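**Before you pay for a pick-and-sort service**

Trikow wants $1,033 to set up a sorting arm for a home workshop, and Teodoro Dizon asked if I'd sign. Not yet. Their brochure promises 1,000 picks between checkups - picks of what, it doesn't say.

Try it on your own junk first. Put a scrub sponge and a small squeeze bottle in the bin, spaced apart, then push them together in a corner and ask for the same job again.

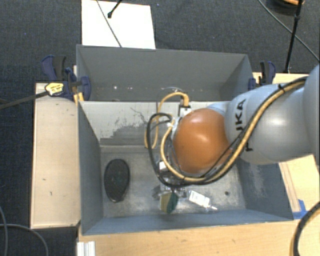
Clamp the bin before any of this. A bin that slides will spoil the test, and the salesman will blame the bin. Tie back spare cable too, but leave slack at the wrist.

Kallio quotes less and gives you 31 days to back out. Get that in writing. I'd still sort by hand until October and see who's cut their price.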